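# Small things from the Kvaran desk sale

In August we emptied the old reading room at Kvaran, and I offered to make this page for everyone who could not come. The boxes held 2,152 items when Kirsten Vestergaard finished her list. Most of them were ordinary office things, and I have kept 114 for the gallery. The rest were given away or went back to the school cupboard.

I am adding the pictures slowly, in the same order as the list. This first part is for the writing tools – the drawer which gave us the most work. Please be patient with me, I do this in the evenings after eight.

**How to ask for something.** Write to Inger Hauksdóttir with the list number and your name. If two people want the same thing, the first message decides. We do not send parcels abroad, but Rochelle Pryor drives to the coast twice a month and can take a small bag with her.

**No. 181, stylus pen.** White and shiny, with a black rubber tip and a dark pocket clip. There are blue capital letters on the barrel. The new owner is Cyrill Egger, who asked for it the same evening the list came out.
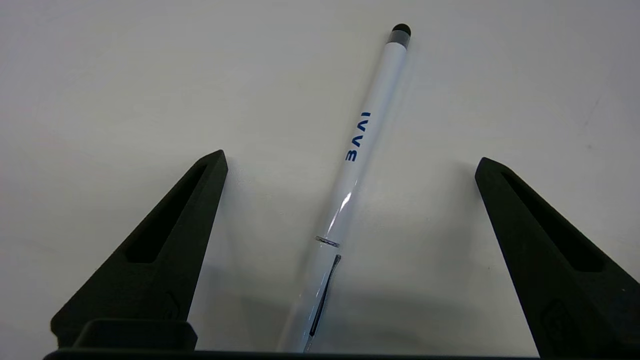
The pens with dried ink are not on the list any more. Kirsten tried each one on the back of an old calendar, and when a pen made no line after a few circles she put it in the bag for recycling. Refills we kept, also the ones without a pen, and they are in an envelope with the size written on the front. If you have an old ballpoint at home that you like, bring it and try them.

Pencils are free and have no number. Take as many as you need from the tin by the door, but leave the red ones for Brynhildur Eyvindsson, who marks her pupils' maps with them.

The next part will be the paper: notebooks, index cards and six packets of blotting paper that I had forgotten we owned. After this come the rulers and the stamps. Inger keeps the list up to date, so please ask her before you make the trip – some numbers are already promised.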